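**Dullport Dialogue Project – progress report to the Tundbridge Fund**

Prepared by Ditte Mogensen, 10/07/2025

Dear Mylene,

I'm writing this the morning after our fourth joint session, so forgive me if it runs on a bit. It has been a very good few weeks! When we last reported, the two sides in the Dullport harbour dispute were still sending each other letters through lawyers. Now they are sitting in the same building, and for most of yesterday they were in the same room.

**Where the talks stand**

The disagreement is still the one you know. The port authority wants the old ferry basin for freight, the cross-border fishing association says it was promised the basin under the transit accord, and the two governments read the accord differently. Neither government wanted to be seen moving first. What has changed is that both have now sent people with permission to discuss wording, which we asked for all spring and had nearly given up on.

Jhun Belmonte chaired the first three sessions and handed over to Ngọc Ông for the fourth. We had worried about changing chair so soon, but the delegations took it well (one of them asked for the same seating plan, and that was the whole of the fuss). Ngọc opened with the fishing calendar and left the legal status of the basin until after lunch. By then they had agreed on closed weeks for two of the three channels, and the mood was lighter than I have seen it.

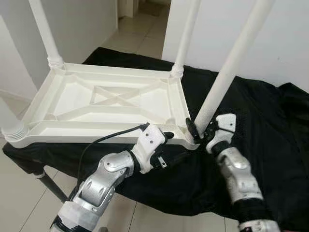

The third channel is harder. It runs past the customs pier, and the northern delegation won't discuss it without their customs people present. They have asked for a separate meeting on it and we have said yes. Jhun will run that one.

**The joint text**

We have a draft of 8 articles. Five are agreed in both languages, two are in brackets, and one – on who inspects boats at night – has been rewritten so often that we have gone back to a blank page. I know that sounds like bad news. I'm quite cheerful about it, though, as both sides came up with the idea of starting again at almost the same moment, and they asked us to hold the pen.

Mỹ Mạch has done wonderful work on the translations. She spotted that "customary use" had come out as "daily use" in one version, which explains at least a month of bad temper over Article 3. Both delegations have thanked her in writing. I have put copies in the annex because I think you'll enjoy them.

**Listening to the town**

You asked us to spend more of this grant outside the meeting room, and I'm so glad you did. Konenetti, our local partner, delivered 700 household questionnaires in the streets behind the harbour and held evening meetings on both sides of the water. The hall on the southern side seats 100 and it was full, with people standing along the back.
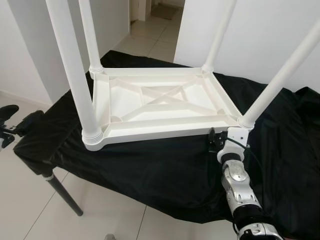 What came up most was the ferry. People want to know if it will run again, and they care about that far more than freight or fishing quotas. Neither delegation had the ferry on its list. We passed this on in a short note before the fourth session, and it's now an agenda item, with both sides claiming to have thought of it. Fine by us!

There was some anger too, mainly from boat owners who feel the association speaks over them. Konenetti is meeting them separately. I'd like to keep that going until the end of the grant, even if it means one fewer public meeting.

**What hasn't gone well**

The youth exchange is behind. The two schools can't agree on dates, and one head teacher would prefer to wait until there is something signed. I pushed too hard on this in my last call and have since apologised. We'd now suggest moving it to the final quarter.

We also had a leak. A page of the bracketed text appeared in a northern newspaper, with a headline about "surrendering the pier". Both delegations put out calm statements the same day, and they rang each other first. A year ago I think it would have ended the talks.

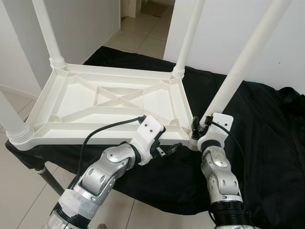
**Money**

Spending is in line with the budget apart from interpreting, where longer sessions have pushed costs up. We are over by 700 on that line and would like to cover it from the youth exchange travel, which won't be needed this quarter. Could you let us know if that needs a formal request or if an email will do?

**Next steps**

- Customs meeting on the third channel, later in July, chaired by Jhun
- New draft of the night inspection article, to both delegations before the fifth session
- Boat owners' meetings, run by Konenetti
- Ferry paper, written by Mỹ with help from the Lý office, who have offered their old timetables and passenger records

You'd be very welcome at the fifth session if you can make the trip. Both delegations have said they are happy to have the funder in the room for the opening, and Ngọc would like an hour with you afterwards to talk through the night inspection article.

With warm wishes,

Ditte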